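关于我们

Postness 家常菜学校

首页　课程　报名　借书架　关于我们　联系

我们教人做家里吃的饭。西红柿炒鸡蛋、葱油拌面、红烧排骨、爱尔兰苏打面包、加纳的花生汤，还有冰箱里只剩半颗卷心菜和一块姜的时候能端上桌的那种菜。学校在 Hegarty 老楼的二层，楼下是修鞋铺和一家卖纽扣、拉链的小店，上楼左手第一个门。门上的漆掉了一块，我们一直说要补，一直在切洋葱。

学生年纪差得很远。有刚搬出来自己住、连米要放多少水都没把握的年轻人，有退休以后突然对面团着了迷的叔叔阿姨，也有做饭做了大半辈子、就想知道自己的鱼为什么老粘锅的人。大家挤在一间屋子里，锅一热，话就多起来了，往往到洗碗的时候还没聊完。我们非常喜欢这份吵闹！

学校是怎么来的

Postness 的两位创办人是 Kekeli Mahama 和 Deirdre Gallagher。她们当年住同一层楼，共用一个厨房，灶只有一个火眼好使，另一个要用打火机点三次才肯着。Kekeli 做花生汤要小火慢慢熬，Deirdre 烤面包要把整张台面占满，两个人为了谁先用厨房排过一张表，贴在冰箱上，没几天就作废了，干脆一起做，一起吃。

后来楼上楼下的邻居闻着味道来敲门。先是来借盐，再是来问汤里放了什么，再后来有人端着自己家的锅来，说我的怎么没你们的稠。Kekeli 是个藏不住话的人，一问就从花生怎么炒开始讲，讲到火候，讲到她外婆为什么坚持要先把番茄糊炒到颜色发深，讲得兴起，锅里的东西差点糊了。Deirdre 在旁边拿着一张旧信封记要点，记完贴在墙上，谁来谁抄。

那些信封现在还在，收在学校的铁皮饼干盒里，上面有油点，有划掉重写的分量，有一张写着“少放！！！”，已经没人记得说的是什么要少放。我们的第一本讲义就是照着它们整理出来的，语气也照搬了，所以讲义里偶尔会冒出一句“别走开，盯着锅”，新学生看了会笑，后来就明白写得有道理。

租下 Hegarty 老楼这间屋子的时候，里面只有一个水池和一扇关不严的窗。灶台是从一家歇业的面馆收来的，台面高了一点，个子小的学生要踩木凳。木凳后来成了抢手货，因为站在上面看锅里看得最清楚。屋子朝南，下午四点的光会一直照到最里面的架子上，冬天上课特别舒服，夏天嘛，我们有风扇，还有一大壶冰的大麦茶。

我们怎么上课

先吃。每堂课开头都有一小碗当天要做的东西，老师提前做好的，大家站着吃完，说说尝到了什么。咸的淡的、脆的软的，想到什么说什么。有人说“像我姑姑家过年的味道”，也很好，老师会追着问：你姑姑放不放糖？放的是白糖还是冰糖？这一问常常问出些好东西来，有一回直接改了当天的做法，全班跟着那位素未谋面的姑姑做了一锅糖醋萝卜，好吃极了。

然后动手。两个人一组，共用一个灶，轮着掌勺。切菜我们讲得很细，手怎么放，刀怎么走，土豆丝切成土豆条也没关系，条有条的炒法。调味讲得更细，可是讲义上的分量只写一个起点，往上往下由自己尝。我们希望学生带回家的是舌头上的记忆，纸上那点数字很快就会忘掉。

做坏了的菜照样上桌。老师也会做坏，上个季度 Deirdre 当着全班的面把一盘焦糖熬成了黑的，她把锅端起来绕着桌子走了一圈，让每个人都闻一闻焦过头的糖是什么气味。那堂课的学生后来再熬糖，到了该离火的时候手特别快。

最后洗碗。我们没有洗碗机，也没打算买。水池边上是全校消息最灵通的地方，谁找到新工作了，哪家菜摊的豆角嫩，哪条路在修，都是在那儿听来的。
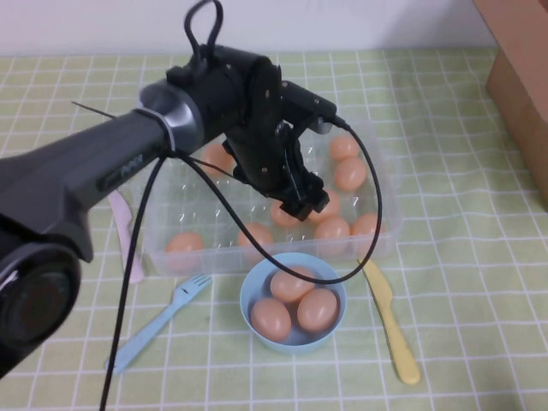 课程分几个系列，按自己的情况挑就行，没有先后的硬规定。

“从米饭开始”给完全没下过厨的人。第一课真的就是煮米饭，电饭锅煮一遍，小锅煮一遍，再教你夹生了怎么救、煮烂了怎么改成粥。后面是炒青菜、蒸水蛋、煮面、凉拌黄瓜、一锅简单的汤。学完这个系列，一个人过日子的晚饭是能应付的，请一位朋友来家里吃也不会慌。很多学生说最有用的一课是“买菜”，那天我们不开火，早上八点在市场门口集合，跟着老师从头逛到尾，摸摸茄子，闻闻香菜，学着跟摊主搭话。摊主们都认识我们了，看见一群拎着布袋、拿着小本子的人走过来，老远就喊今天的豆腐好。

“面团”系列归 Deirdre。苏打面包、司康、葱花饼、馒头、手擀面，还有一堂专门做饺子皮。把这些放在一起教，是因为她自己就是这么学过来的：会做苏打面包的手，第一次碰到温水和的饺子面，觉得又熟又生，她为此高兴了好几天，非要把这种感觉传给所有人。上她的课请穿不怕沾粉的衣服，深色毛衣不要穿，说了很多遍了，每一期都还有人穿。

“慢锅”系列归 Kekeli。花生汤、番茄炖豆子、红烧排骨、牛腩、腌笃鲜、鹰嘴豆。炖东西的时候中间有长长的等待，她就在那段时间里讲香料，把罐子一个个打开传下去，教大家分辨新磨的胡椒和放了一年的胡椒。也有人趁着这段时间织毛衣。锅盖一掀开，毛衣统统放下。

“早饭”是新开的，早上七点开课，九点之前结束，方便大家吃完直接去上班。原本以为不会有人来，太早了嘛，结果第一期就坐满了！豆浆、煎饼、燕麦粥、溏心蛋、腌番茄配烤面包，还有前一晚就能备好、早上五分钟端上桌的那一类。早饭班的学生话最少，都还没醒透，可是走的时候人人脸上有血色。

Gillent 班是我们给家里有病人或者老人要照顾的人开的，名字来自最早提出这个主意的那位学生住的街。内容是软的、清淡的、好咽的，但一定要有味道。鱼茸粥、嫩豆腐羹、南瓜泥、炖得极软的萝卜。我们在这个班里花很多力气讲“香”：盐放得少的时候，用一点烤过的葱、一点姜汁、几滴现榨的柠檬，怎么让一碗粥闻起来仍然叫人想吃。需要说清楚的是，我们是做饭的人，不懂医，家里人的饮食有什么忌口，请先问医生，再来告诉我们，我们照着来调整。这个班的学费只收材料钱，想来旁听一次再决定也欢迎。

亲子班在周末上午，大人和孩子一起来。孩子负责搅、捏、撒、尝，大人负责刀和火，还负责忍住不要替孩子把饺子捏好。歪的饺子煮出来，孩子认得哪只是自己的，一整盘里找出来，吃得一点不剩。请穿防滑的鞋，长头发扎起来。

关于借书架

进门右手边有一个书架，是学校里我们最得意的角落。上面现在有 800 本跟吃有关的书，有正经的食谱，有游记，有讲盐的、讲茶的、讲市场的，有几本小说混在里面，因为捐书的人说里面有一段吃螃蟹写得太好。还有学生自己家的手抄本，复印以后装订起来，封皮用的是包点心的厚纸。手抄本最受欢迎，借出去常常很久才回来，回来的时候页边上多了别人的铅笔字：“我家烤箱要多十分钟”“用黑醋更好”“孩子爱吃，下次做双份”。

我们不禁止在书上写字，用铅笔就好。借书不收押金，在本子上写下名字和书名，一次可以拿走 3 本。做了书里的菜，欢迎带一点来给大家尝，不带也没有关系。书脊松了的放到最下面一层，有空的时候我们会一起补，胶水在抽屉里。

Tondeck 菜谱计划

做着做着，我们发现学生嘴里的那些姑姑、外公、隔壁奶奶，手里有太多没写下来的菜。有的人自己也不识几个字，做了一辈子，全凭手感，你问放多少，答“放到够”。于是有了 Tondeck 计划：学生去找家里的长辈，坐在旁边看一遍，问一遍，再自己做一遍，把过程记下来交给我们，我们在学校的厨房里照着试，试到那位长辈点头为止。

到现在收进来的菜谱有 200 份。做得最久的是一份腌芥菜，光是“晒到什么程度算好”这一句就改了又改，最后写成“捏起来像旧皮带，还没有硬”。写出来的那天大家都觉得太准了，在厨房里鼓起掌来。最短的一份只有两行，是一碗酱油拌饭，猪油、酱油、热饭、几粒葱花。提供菜谱的爷爷坚持不必多写，我们尊重他，只在旁边添了一句：饭要刚出锅的。

记菜谱的办法，我们也整理出来了，愿意在自己家试试的朋友可以照着来。

先别问分量，让长辈照平常的样子做，你把碗勺摆在旁边，等东西要下锅之前借过来量一下再还回去。量得慢，长辈会嫌你烦，忍着。

记声音和气味。“油里没有噼啪声了”“闻不到生粉味了”，这样的话比几分钟有用得多，换一口锅、换一个灶，声音还是那个声音。

问失败。问问长辈刚学的时候做坏过没有，坏成什么样。一说起这个，人人都有得讲，要紧的窍门多半藏在里面。

问是跟谁学的。学校饼干盒旁边有一张大纸，上面画着菜谱的来路，箭头从一个名字指到另一个名字，有几条一直连到很远的镇子。来上课的时候可以去看看，也许有你认识的地名。 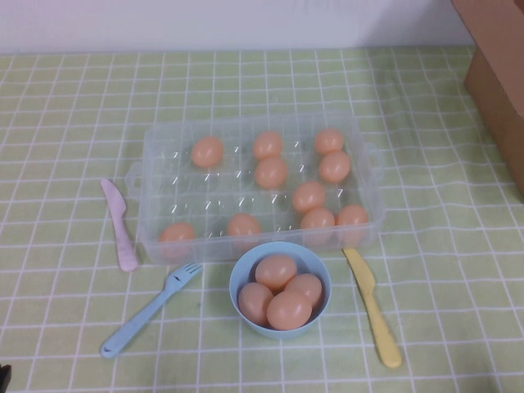 每年六月我们把这一年新收的菜谱挑一些出来，在老楼的院子里摆一次长桌。桌子是从各家各户借来的，高矮不齐，铺上桌布就看不大出来了。提供菜谱的长辈坐中间，学生来做，端上去的时候手都有点抖。去年的长桌摆了 50 个座位，后来又加了板凳，修鞋铺的师傅下了工也坐进来，吃了两碗腌笃鲜，还顺手把我们一把松了的椅子修好了。想来的朋友留意门口的黑板，每家带一样东西就行，水果也好，一把筷子也好。

教课的人

Kekeli Mahama 在海边长大，会用一把很旧的小刀削一切东西。她的课进度最难预料，讲到高兴处会临时加一道菜。如果你的安排很紧，上她的课请在后面多留半个小时，多半用得上。她最受不了的事是把香料买回去以后放在灶台边上晒着，如果你家正是这么放的，先悄悄挪走再来上课。她目前在学做川味泡菜，坛子放在窗台下面，欢迎来闻，请不要打开。

Deirdre Gallagher 做过很多年的排版工作，所以学校的讲义特别整齐，错别字极少，找到错字的人可以领一个司康。她讲话慢，手很快，揉面的时候看着像没用力气。学生问她面团揉到什么时候算好，她会让你捏自己的耳垂，再捏面团。她负责排课和回信，信写得长，有人只问了一句停车的事，收到了一整页，末尾还附了一份胡萝卜汤的做法。

还有几位老师是从学生里来的。有人在“从米饭开始”里把锅烧穿过，如今带的正是这个系列，谁犯什么错他一眼就看得出来，因为都犯过一遍。我们很看重这一点。想教课的学生，先跟着老师助教一个季度，备菜、擦台、帮手慢的同学赶一赶，然后自己设计一堂课，请大家来吃，吃完坐下来慢慢谈。

我们在意的几件事

不浪费。课上削下来的皮和梗，能吃的进汤锅，不能吃的送到院子后面的堆肥箱，春天再铲出来给种菜的邻居。萝卜皮腌一腌脆得很，西蓝花的粗梗削掉外皮切片炒，比花还甜。每期课的最后一堂叫“扫尾”，冰箱里有什么用什么，从来没有重样过，也从来没有难吃过（有一次接近了，那次有人提议放香蕉）。

不催人。手慢就慢慢切，一堂课只做完半道菜也行，剩下的装盒子带回家接着做。有位学生学了很久才肯自己开火，一直站在旁边看，看完把每一步记得清清楚楚。等她终于站到灶前，那盘青椒肉丝一次就成了，全班比她还激动。

照顾不同的吃法。吃素的、不吃猪肉的、对花生或者麸质过敏的，报名时请务必写明白，我们会换材料，分开砧板和锅具。花生汤那一课会提前公告。过敏严重的朋友请先写信来谈一谈，我们的厨房不大，做得到什么、做不到什么，会老老实实告诉你。

钱的事说在明处。学费包含材料、讲义和大麦茶，围裙可以借，也可以自带。临时来不了，开课前一天说一声，就给你换到下一期。手头紧的时候请直接告诉我们，可以用帮忙备菜抵学费，不用填表，也不用讲理由。

常常有人问起的

要不要自己带刀？不用。用惯了自己的刀也可以带，包好，上楼梯小心。

左撇子能不能学？当然能，老师里就有一位，切菜课会专门站到你对面示范。

能不能只来一次？“面团”和“早饭”可以单次报，别的系列最好整期来上，前后有连着的地方。

能不能带走做好的菜？能，请自带盒子。汤要带盖子紧的盒子，我们见过汤在公交车上洒了一书包的惨况。

有没有证书？没有，有一张手写的卡片，写着你这一期做得最好的那道菜。有人把它贴在冰箱上，搬了家还带着走。

公司或者学校能不能包一堂课？可以，人多的话分两批来，另一批先去逛市场。

怎么找到我们

Hegarty 老楼二层，从修鞋铺旁边的绿门进来，楼梯有点陡，扶手结实。推婴儿车或者走楼梯不方便的朋友，请提前打个电话，后院有货梯，我们下来接。骑车的可以停在院子里，靠左边那面墙，右边是纽扣店卸货的地方。

平日下午都有人在，多半在备菜，敲门大声一点。星期日休息，但如果你路过时闻见炖肉的味道，那是我们在试 Tondeck 的新菜谱，正缺人尝，请上来坐。

报名和问事情可以写信，也可以直接来。下一期的课表已经贴在门口的黑板上，“早饭”还有空位，“慢锅”要排一排。第一次来的朋友，别吃太饱。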